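How to read up on a town before you go 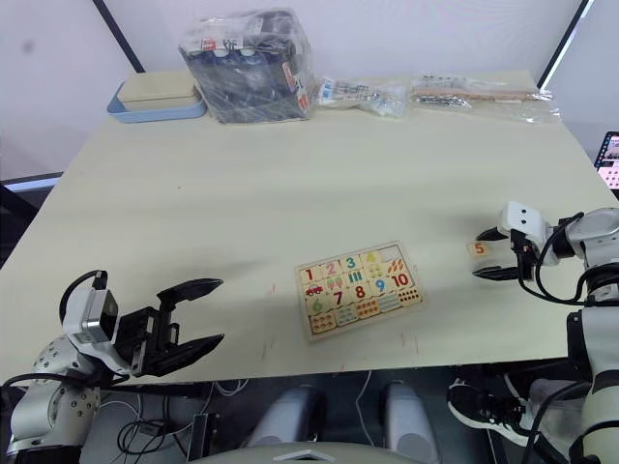

Most people buy one guidebook, skim it on the plane, done. Then they wonder why every town feels like the same square with the same cafe. I did it for years. This is what I do now, takes a couple of evenings.

Start with a map, not a book. Paper if you can get one. Find the river, the station, the market, the bit where the streets go crooked. I did this for Hilska in January and worked out the old port was a 12 minute walk from my room. Guidebook had it down as a day trip.

Next, one old book. Travel diary, memoir, whatever the library has. Doesn't matter if its out of date. You want what the writer noticed - food, weather, who was rude to them. Write the place names in the back of a notebook. Mine for Morin ran to seven pages, too many, but I used most of them.

Then one novel by somebody who grew up there. Translation is fine. Skip the ones set in the capital if you're not going to the capital.

Local paper after that. Read the letters and the council news. Bus cuts, roadworks, festival dates. Jaxon Girard put me onto this before Plellero and it saved me turning up the week the ferry was out.

Now cut the list. Hard part. One thing for the morning, one for the arvo, nothing booked at night. If you've got two museums in a day cross one off. You'll be tired and your feet will hurt.

Money - check entry fees on the museum's own page, not a blog. I'd budgeted 796 for the week in Nenley going off an old post. Came to 1,590 in the end, and that was with a cheap room and a lot of bread and cheese.

Last thing, leave a day with nothing in it. Ask at breakfast where people go on their day off, then go there. Bring the notebook and a pen that works, and write up the day before bed becuase you won't do it on the plane home.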